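Turgate is looking for operators for hand-held gripper work — part-time, at our Sallmont site, starting in October.

You will sit or stand at a table with one gripper in each hand and do small everyday tasks, such as putting an item in a basket. The recordings are used to teach robots. Experience with robots is not required, but you must like to follow written rules, also when the task is boring. 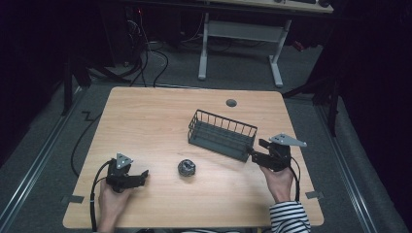
*Photo: Turgate / Negussie table, Sallmont*

## Rules of good practice

Every operator signs our working rules before the first session. The most important ones are these:

- Hold both grippers for the complete task. If you must put one down, stop the recording first.
- Keep the cables away from your elbows and from the objects.
- Do not cover the marker plate on top of the gripper with your sleeve or fingers.
- A failed attempt is kept and labeled as failed. Please never delete it.
- Take a break after 100 attempts, even if you feel fine.
- Before each block, open the fingers above the bare table and look at both pads. If a pad is turned or a screw is missing, report it and wait.

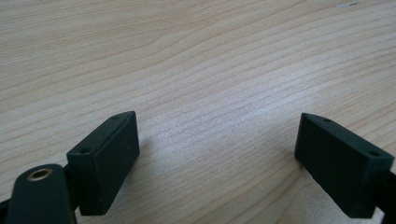

## What we ask from you

- You are 18 or older and can use both hands without pain for a longer time.
- You read English well enough to understand the Fisteck safety sheet (11 pages).
- You can come for 2 sessions per week.

## What we offer

Paid training, paid breaks and a fixed contract until we reach 2000 accepted recordings — after that we can talk about an extension.

## How to apply

Write us a short letter with your available hours and the subject "Gripper operator". A CV is welcome but not necessary. We answer every letter, but it can take two weeks.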